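Geschirr auf kariertem Tuch - Begleittext zur Sammlung

Stand: 26. Februar 2020

Worum es geht

Die Sammlung Drornell ist eine kleine, über längere Zeit gewachsene Zusammenstellung von Aufnahmen gedeckter und halb gedeckter Tische. Es geht um Schalen, Schüsseln und Teller, wie sie in vielen Haushalten stehen: ein paar Stücke passen zusammen, andere sind irgendwann dazugekommen und geblieben. Wer eine Sammlung mit makellosen Servicen aus dem Porzellankatalog sucht, wird bei uns vermutlich nicht glücklich. Wer sich dafür interessiert, wie Geschirr auf einem ganz normalen Esstisch verteilt ist, wie Muster auf Muster trifft und wie sich Schatten über einen Tellerrand legen, ist herzlich willkommen und darf sich gern in Ruhe umsehen.

Insgesamt umfasst die Sammlung etwa 3000 Aufnahmen, aufgeteilt in 27 Gruppen. Eine Gruppe entspricht immer einem Tisch mit einer bestimmten Decke und einem festen Satz Geschirr. Dieser Begleittext beschreibt die Gruppe 14, die intern den Namen »Veltham« trägt (der Name stammt noch aus der allerersten Ordnerstruktur, und wir haben es nie übers Herz gebracht, ihn zu ändern). Zu ihr gehören 255 Aufnahmen.

Das Geschirr der Gruppe Veltham

Auf dem Tisch stehen fünf Teile: drei Schalen und zwei Teller. In den Listen führen wir sie unter den folgenden Kurznamen, die sich auch in der Datei mit den Beschriftungen wiederfinden.

schuessel_gross: tiefe, weiße Schüssel, innen glänzend und ohne Dekor
schale_rot_a: kleine Schale, innen weiß, außen rot gemustert, mit rundem Medaillon
schale_rot_b: kleine Schale, der ersten ähnlich, außen eher rotorange, mit grün-gelbem Band unter dem Rand
teller_kirsche_a: weißer Teller mit Kirschmotiven
teller_kirsche_b: der zweite weiße Teller der Gruppe

Bei den beiden roten Schalen bitten wir um ein wenig Geduld. Sie sehen sich sehr ähnlich, und je nach Blickwinkel ist das Medaillon oder das Band unter dem Rand nicht zu erkennen. Wenn wir uns beim Beschriften nicht sicher waren, haben wir einfach »schale_rot« ohne Zusatz eingetragen. Das ist uns lieber als eine geratene Zuordnung, die später jemand für bare Münze nimmt.

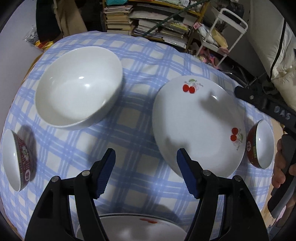 Gruppe Veltham: die große weiße Schüssel und ein Kirschteller zwischen den beiden roten Schalen.

Die Tischdecke

Die Decke ist kariert, blau und weiß, mit breiten hellblauen Bahnen und feineren Linien dazwischen. Wir haben lange überlegt, ob wir für diese Gruppe eine einfarbige Decke nehmen sollen, und uns dann dagegen entschieden. Ein Karo verrät nämlich sehr schön, wo ein Teller steht: Man sieht sofort, welche Linien er verdeckt und über wie viele Felder er reicht. Zum Ausmessen taugt das allerdings nur bedingt. Die Tischkanten erscheinen auf den Bildern gebogen, und die Karos wirken in der Mitte größer als zum Rand hin. Auch ein runder Teller kann deshalb recht länglich aussehen. In den Beschriftungen verwenden wir aus diesem Grund keine Formangaben wie »oval« oder »rund«, sondern nur den Kurznamen.

Zu den Kirschen

Über die Kirschmotive haben uns schon Nachfragen erreicht, daher ein paar Worte mehr, als es für einen Begleittext vielleicht nötig wäre. Die Motive zeigen jeweils zwei rote Kirschen mit grünem Blattwerk und sitzen an verschiedenen Stellen des Tellers, teils nah am Rand. Mal liegen die Kirschen nebeneinander, mal übereinander. Neben manchen Motiven steht eine sehr kleine Schrift, die wir nicht entziffern und auch nicht in die Textspalte übernommen haben. Sollte jemand den Hersteller erkennen, freuen wir uns über eine Nachricht!

Beschriftet wird ein Motiv nur, wenn beide Kirschen wenigstens zum Teil sichtbar sind. Es bekommt dann den Eintrag »dekor_kirsche« und verweist auf den Teller, zu dem es gehört. Verdeckte Motive werden nicht ergänzt, auch dann nicht, wenn man von einer anderen Aufnahme her weiß, dass dort eines sein müsste.
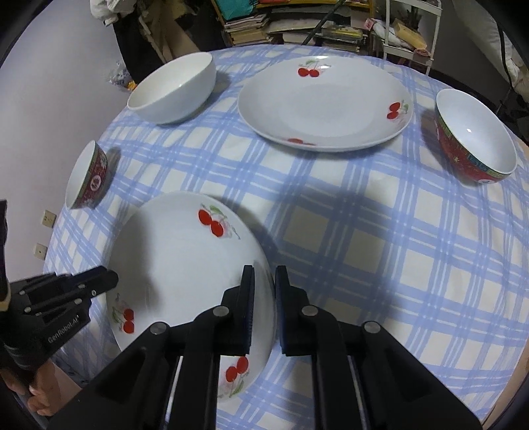

Kirschteller mit drei Motiven, das untere teilweise verdeckt; hinten das Bücherregal.

Schatten und Glanzlichter

Glasiertes Geschirr spiegelt, und wir haben nichts dagegen unternommen. In der großen Schüssel und auf den Tellern finden sich helle Lichtpunkte, dazu weiche und dunklere Schatten auf Geschirr und Stoff - beides gehört für uns zum Tisch dazu. Schatten werden nicht als eigene Gegenstände geführt. Beim Nachzeichnen der Umrisse ist aber Vorsicht geboten: Ein grauer Schatten am Tellerrand verleitet leicht dazu, die Linie zu weit innen oder zu weit außen zu ziehen. Im Zweifel folgen wir dem Rand dort, wo er klar zu sehen ist, und verbinden die Stücke mit einem ruhigen Bogen.

Hintergrund

Hinter dem Tisch geht der Raum weiter, und dort steht unter anderem ein gut gefülltes Bücherregal. Der Hintergrund ist nicht beschriftet. Bücher und alles, was sonst im Regal liegt, bleiben bitte auch in abgeleiteten Fassungen unbeschriftet, damit die Gruppen untereinander vergleichbar bleiben.

Aufbau der Ordner

bilder/ - die Aufnahmen der Gruppe, fortlaufend nummeriert
umrisse/ - eine Umrissdatei je Aufnahme
listen/geschirr.csv - Kurznamen und Bemerkungen
listen/dekor.csv - Einträge zu den Kirschmotiven
LIESMICH.txt - dieser Text

Die Nummern folgen keiner zeitlichen Reihenfolge. Bitte also nicht aus zwei benachbarten Nummern schließen, dass ein Teller von hier nach dort gewandert sei.

Bekannte Schwächen

Die Gruppe ist klein und zeigt nur einen einzigen Satz Geschirr. Besteck und Gläser sind in den Listen nicht vorgesehen; dafür ist die Gruppe Jorden die bessere Wahl. Weißes Geschirr auf den hellen Feldern der Decke hat stellenweise wenig Kontrast, und einige Umrisse sind dort ungenauer, als wir es gern hätten. Eine Durchsicht ist für Mai geplant.

Nutzung und Nennung

Die Aufnahmen dürfen für Unterricht, Forschung und private Basteleien frei verwendet werden. Als Quelle genügt »Sammlung Drornell, Gruppe Veltham«. Die Umrisse wurden mit dem Werkzeug Bühler gezeichnet, das Format ist im Ordner umrisse/ kurz erläutert. Korrekturen nehmen wir gern entgegen, am liebsten mit Bildnummer und Kurznamen des betroffenen Stücks.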